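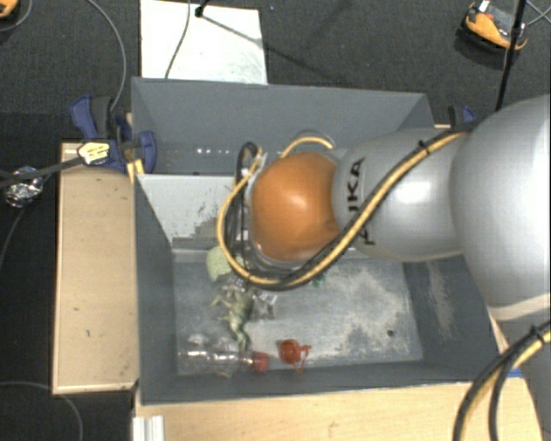
Re: Soaking dried beans overnight - do you bother?

emese_olah
My gran swore by twelve hours in cold water with a spoonful of salt, and I've done it since December with lovely results, so I'm a bit evangelical!

Tanguy
Sorry Emese, I've given up on it. I put 200 g of black beans straight in the pot, simmer them slowly with a bay leaf, and they taste better to me - darker, more gravy to them.

emese_olah
But the skins, Tanguy! Mine split all over the place if I skip it.

dorian_l
Depends how old they are, I'd say. I had a bag from the back of the cupboard that was still gritty after 4 hours, soaked and all (I ate them anyway, with plenty of butter).

Tanguy
Fair enough, I'll try salt next time.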